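**Ticket 827 - Gripper stop limit and the handling rules, fruit cell**
Site: Nistiscombe
Opened by: Moreira
Assigned to: Derek Kershaw
Status: waiting for second reader
Opened: 21/11/2019

**What is the problem**

The arm stops in the middle of a pick with the message "grip force over limit". It does not happen with every item. Grapes are fine and small fruit is fine. It comes mostly with lemons, and mostly when the lemon is gripped across its widest part. After the stop the fingers stay closed on the fruit, and the operator must release them by hand from the panel.

I would like to know two things. First, is the limit set wrongly, or is the arm really pressing too much? Second, what is the correct way to release the fruit? The Fusbridge handling rules say one thing in section 4 and another thing in the annex, and on our shift we do not all do the same.

**Moreira, first note**

I looked in the settings before touching anything. The force limit is 20 in the cell file. In the handling rules, the table for firm citrus also says 20, so the two agree. The closing speed is 68 in the cell file. I did not find a value for closing speed in the rules, only the sentence "speed shall be suitable for the item". I think this sentence is not enough for a person who must set a number.

I did not change any value. Rule 4.2 says that limits are changed only by two persons together, and I was alone.

**Derek Kershaw, reply**

Thanks, good that you left it as it was. Please don't raise the force limit to get rid of the message, even for a test. People did that at Sotolness in September and the limit stayed raised until the next audit.

Can you tell me:

- which finger pads are fitted, and when they were last cleaned
- whether the force reading goes back to zero when the fingers are open
- whether the stop comes at first contact or later, during the lift

**Moreira, second note**

My answers in the same order.

The pads are the standard flat ones. The cleaning sheet has no signature for the last two shifts, so I cannot say when they were cleaned. I cleaned them now with the dry cloth, as in 4.6, and signed.

With the fingers open the reading does not go back to zero. It stays at 3. I opened and closed them without fruit several times, and each time it came back to 3.

The stop comes at first contact. The lift has not started yet when the message appears.

**Derek Kershaw, reply**

Then I believe we have it. If the sensor rests at 3 with nothing between the fingers, the arm thinks it is already pressing before it touches the fruit. The real limit for you is 17. A soft or narrow item never gets that far, but a firm lemon closed on at speed 68 will.

Do the zeroing procedure from section 6. Arm in the park position, fingers open, hands out of the cell, gate closed. Then run the lemon pick at reduced speed, and keep the wrist camera on so we can check the finger placement against rule 4.3. Put one view in the ticket.

**Moreira, third note**

Zeroing is done. The reading is 0 with open fingers. I repeated it after a restart of the controller and it is still 0.

I reduced the closing speed from 68 to 37. This is a process setting and not a safety limit, so by rule 4.1 one person may do it, but I wrote it in the change book with my name. The basket and the grapes stayed on the table, because rule 4.8 says to test with the normal items present - an empty table hides problems with the approach path.

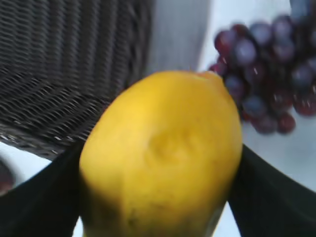

*Wrist camera, lemon pick check. One finger on each side of the fruit, grapes and basket behind.*

For rule 4.3 (contact on two opposite sides) I consider the placement correct. There is a shallow dimple near the middle of the lemon. I do not know if it is from a grip or natural. It is not where the fingers touch, so I did not record it as damage, but please tell me if you see it differently.

The run finished without the message. I repeated the pick until the end of my test time and the stop did not come back.

**Derek Kershaw, reply**

Placement looks right to me too. I agree on the dimple, leave it as an observation. If you get marks on the flanks where the pads sit, that is a different matter and should go in as damage under 4.9.

About your release question: follow section 4. Support the fruit, then open from the panel at slow speed. The annex text (open first, let the item drop on the table) is from the older edition and should have been removed. I have asked for a correction. Until it is printed, please put a note on the page in the cell folder so the other shifts see it.

**Still open**

- [x] Sensor zeroed and checked after restart
- [x] Closing speed written in the change book
- [x] Note on the annex page in the cell folder
- [ ] Zero check added to the start-of-shift sheet, accepted reading 0 only
- [ ] A number for closing speed in the citrus table, in place of "suitable"
- [ ] Second reader for this ticket, must be from another shift (rule 2.5)

**Moreira, last note**

I wrote a proposal for the start-of-shift sheet: "Open the fingers, read the force. If it is not 0, do not start, do section 6." Derek, please check whether "do not start" is strong enough or whether it must say "lock the gate", as in the Sotolness version. I leave the ticket open until this is decided.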